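Início > Laboratório > Avaliações > Kits de demonstração

Gerasgate: avaliação de um kit para gravar demonstrações com braço robótico

Comprei o kit da Gerasgate com o meu próprio dinheiro e digo isso logo no começo, porque quase todas as avaliações que encontrei foram escritas por revendedores. O português não é a minha primeira língua, peço paciência com alguma frase mais dura. Uso o kit há 22 semanas, quase sempre para a mesma tarefa: recolher exemplos de desmontagem de computadores antigos, que depois servem para treinar uma política por imitação.

O preço foi de 3567 euros, sem o braço. Na caixa vêm a pinça de dois dedos, o módulo de câmera para o punho, o comando de teleoperação, os cabos e uma licença do programa de gravação, que se chama Lindby. O braço precisa ser comprado à parte. A lista de modelos compatíveis está no manual, mas é mais curta do que a página do produto faz pensar. Convém pedir a lista antes de pagar.

A montagem levou uma tarde. A parte mecânica é boa, os parafusos são de tamanho normal e a placa de adaptação entrou sem forçar. A calibração da câmera do punho foi mais demorada. O manual pede oito posições do braço, e na terceira o programa parou duas vezes com um erro que não está explicado em lugar nenhum. Atualizei o Lindby e o erro não voltou.

Sobre a gravação tenho quase só elogios. O comando responde com pouco atraso e a pinça transmite uma sensação de força suficiente para perceber quando um dedo toca numa coisa dura. Dentro de um gabinete de computador isso é muito importante: o espaço é pequeno, o dissipador fica perto da placa gráfica, e o operador olha mais para a tela do que para a peça.
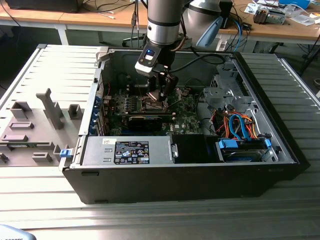
Última modificação desta página: 22 de fevereiro

Nas torres deitadas, com a tampa lateral retirada, o ângulo da câmera do punho funciona bem quando a pinça desce sobre a zona do processador. Os problemas aparecem perto das paredes. Para chegar às tampas dos slots de expansão preciso inclinar muito o punho, e então a câmera vê sobretudo chapa de metal. Resolvi em parte com uma segunda câmera, fixa, que o Lindby aceita e sincroniza sem configuração especial. Sem esta vista de fora, os meus primeiros conjuntos de dados eram fracos e o modelo treinado hesitava sempre no mesmo ponto, antes de fechar os dedos.

O cabo da câmera é o meu maior incômodo. Ele sai do módulo e faz uma curva larga, que com certos movimentos pode prender numa aresta do gabinete. Perdi assim várias demonstrações boas. Agora prendo o cabo ao braço com velcro e deixo folga só na última articulação. A Gerasgate vende uma guia de cabo como acessório, mas penso que deveria vir no kit.

O Lindby grava imagem, posição das juntas e abertura da pinça no mesmo arquivo. Depois de cada tentativa posso marcar «boa», «parcial» ou «descartar», e também escrever uma nota curta. Parece pouco, mas é o que mais uso. No conjunto atual fiquei com 599 demonstrações aceitas, e as notas ajudaram-me a ver que eu abria sempre as travas da mesma maneira. Um sistema que aprende só com um gesto não sabe o que fazer quando a peça está um pouco torta. Passei a variar de propósito a posição da torre e a ordem dos passos — isto dá mais trabalho, mas o resultado melhorou já no treino seguinte.

A exportação funciona para os formatos mais comuns. É lenta com vídeo em resolução alta, e a barra de progresso fica muito tempo parada nos 99%. Não desligue nesse momento. Eu desliguei uma vez e tive de exportar tudo de novo.

Antes deste kit usei durante alguns meses o da Eyvindsson, que custa menos. A pinça deles é mais leve, e para objetos sobre a mesa, como cubos ou copos, eu talvez ficasse com ela. Mas os dedos são largos e entre os componentes de uma placa-mãe quase não cabem. Também testei, emprestado, o comando da Romusix. É mais confortável na mão do que o da Gerasgate, que depois de uma hora me cansa o polegar, mas o programa da Romusix não tem as notas por tentativa.

O suporte técnico respondeu-me sempre por escrito, em inglês, e demorou entre um e três dias. Em abril deve sair uma versão do Lindby com corte automático do início e do fim de cada gravação. Hoje faço isto à mão, e com centenas de arquivos é um trabalho aborrecido.

Recomendo o kit a quem precisa de demonstrações em espaços apertados e já tem um braço da lista. Para quem está a começar com tarefas simples de pegar e pousar, o preço parece-me alto. Nota: 8 em 10. Tirei um ponto pelo cabo e outro pelo manual, que na parte da calibração ainda mostra os menus de uma versão antiga.

Este site utiliza cookies para melhorar a navegação. Ao continuar, você aceita a nossa política de cookies. Aceitar | Gerir preferências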